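Evaluation of the Fesden Hand-Held Gripper Kit for Collecting Pick and Place Demonstrations

Final report, spring term. Group 3. Written up by Yayra Asante

1. What we were asked to do

Our brief was to review one commercial product and say if the department should buy it for the intro robotics course. We got the Fesden kit on loan through Odoi, the distributor. Loan ran to the end of May so testing was a bit squeezed. We tested at home and not in the lab, mostly because the lab bench is gray and everything on it is gray too.

Questions we set at the start:
Can a beginner record usable demos in one sitting?
Does the grip hold up on small, round and soft things?
Is it worth the price compared to the Dastholm arm we already have?

2. Kit and setup

Kit comes with the grippers, pads, straps, charging cables and a login for the Fevdale software, which does the syncing and trimming. No printed manual, there's a PDF. Setup took 50 minutes the first time and most of that was the software update. Second time was quick.

The calibration step wants you to open and close each gripper fully, then hold still. It failed twice for us until we figured out you have to wait for the tone before moving. PDF does not mention the tone.

3. Task

Sort the fruit into a bowl, one piece at a time, then reset. We picked fruit because the sizes are all over the place and it doesn't cost much. Round table, cloth on. Every run started from a different layout, just scattered by hand. A run counted as good if every piece ended up in the bowl with no drops and the software accepted the recording.
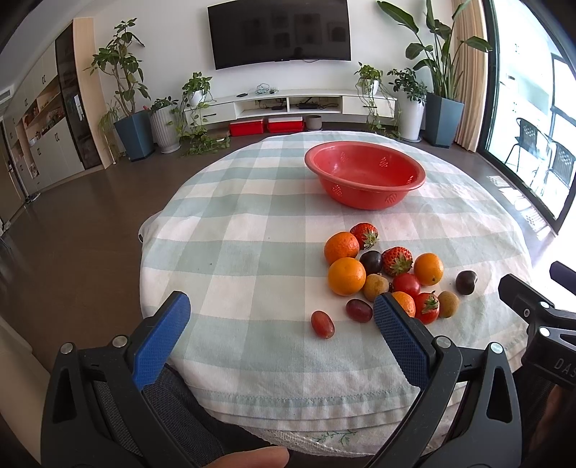
Figure 1. Fruit sorting task, gripper open over the fruit. Coral-red colander at the back is the target bowl.

Oranges were the easy ones. The jaws open wide enough for the larger ones, and the textured pads didn't slip much. Plums fine too. Grapes and longans were the problem, they roll when the first finger touches and then you're chasing them over the cloth. Coming straight down works better than coming from the side. Strawberries need a light squeeze, we bruised several before getting the feel for it.

The tablecloth was a mistake or maybe a good test, depending who in the group you ask. Fingertips catch it if you go too low and then the whole layout shifts. We left it on for all the runs to keep things consistant.

4. Results

We recorded 138 runs total. 19 were rejected, either by us for drops or by the software for lost tracking. Lost tracking happened mostly in the afternoon with sun coming in by the balcony door. Closing the curtain helped but we didn't test this properly, so take it as a guess.

Most drops were grapes. Didn't log drops per fruit from the start, should have.

Fatigue: wrist gets sore. The gripper is heavier at the front than it looks and after a long session your picks get sloppy. We started swapping people on Friday and the later sessions looked cleaner. The strap helps some, but it needs re-tightening.

5. Software

Fevdale is okay. Trimming is easy, export is slow. There is no way to rename a batch after upload, so we are stuck with one called "test test". It crashed once in the middle of an export and we had to redo the lot. Support answered the same day, to be fair to them.

6. Cost

Odoi quoted 3000 dollars for the kit with one year of software. Renewal price wasn't in the quote and we are still waiting on that. The Dastholm arm is already paid for, but recording demos on it is much slower and only one student can use it at a time. You also can't take it home.

7. Recomendation

Buy one kit for the course, not a full set yet. Get the renewal price in writing first. Budget for spare pads, ours already show wear at the tips. Write a one page setup sheet that includes the tone thing. Limit sessions so people's wrists survive.

8. Things we would do differently

Log every drop with the type of fruit. Same time of day for all sessions. Do a few runs with no tablecloth to compare. Try a taller bowl, and one shallower. Also start the loan paperwork earlier, we lost more than a week to it.

Appendix A has the run log. Appendix B is the quote from Odoi.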